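Niva Two-Arm Bench Cell
Home > Equipment > Bench cells > Niva

Supplied by Dosico. Available to see running at our open day, Mon 25 June, doors from whenever Ximena finds the key.

Overview

The Niva is a pair of light arms fixed to a bench, with a computer that works out what they should do next. It handles small household-sized things: tubs, baskets, boxes, the odd mug if you're feeling brave. It will not weld your ute. We get asked this at every open day, usually by somebody who has driven a fair way, so it seems kinder to put it near the top of the page.

Each cell comes with two arms, two grippers, the controller and a copy of Fang, the simulator. You build the job in Fang first, run it until it behaves, then move it across to the bench. Colours and sizes in Fang can be changed from the side menu, and yes, the demo bench has been set to turquoise shelves for a while now. Grey is also available and looks like a dentist's.

What you'll see on the day

Demonstrations are run by Ximena Bravo, who has set up more of these cells than the rest of us put together and is patient with questions up to the start of lunch. The session begins in Fang on the big screen and goes to the real bench after the break. The screen half is the one people plan to skip. Please don't. Most of the thinking happens there, and there are chairs.

The main job on the program is a basket and a shelf. The basket has thin handles that a gripper can get hold of, provided it comes in at a sensible angle, and the shelf unit has two compartments side by side. The arms have to pick the basket up and get it into a compartment without clipping the divider. Written down, it sounds like something you'd give a toddler. Come and try it on the spare controls and we'll see how you go.

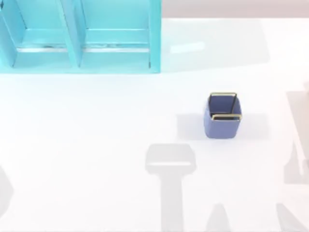
Shadows are switched on by default in Fang, and we'd suggest leaving them on. New users tend to turn them off in the first minute to tidy the picture, then spend the next hour wondering how high the gripper is. If your computer is wheezing, drop the shadow quality a notch before you give up on them altogether.

After the basket job we take requests. Last October a visitor asked for a folded tea towel, and we would like to thank him for a very educational afternoon. Soft items are on the program again this year, in the last slot, when most people have gone home.

What's in the crate

2 arms with mounting plates
2 parallel grippers, with spare finger pads
Controller and power supply
Fang licence, one seat
Emergency stop, large, red, on a cable long enough to reach your coffee
Printed manual, 433 pages

The manual is thorough. Chapter one covers unpacking and can be read in the time it takes to unpack. The rest is best treated as a reference, or as a way of levelling the bench.

Not included: the bench. You can use your own if it's flat and doesn't wobble, or order the Gundard bench, which is what we use on the day. It weighs more than it looks and goes up stairs only once.

Setting up

Allow a day for the first cell. Bolt the plates down before you fit the arms, run the calibration from the controller, and keep the lid of the crate, as you'll want it if anything goes back for service. Fang should be updated before calibration. If you do it afterwards you get to do calibration again.

Booking

The open day is free, but there are only 32 places and the room is strict about it. Book through the contact form and tell us roughly what you'd like to pick up and put down. Small samples are welcome if they're clean and dry. Lunch is sandwiches. Parking is behind the building, past the sign that says there is no parking, which refers to the other side.

Quotes for the Niva, extra Fang seats and the Gundard bench can be requested on the same form.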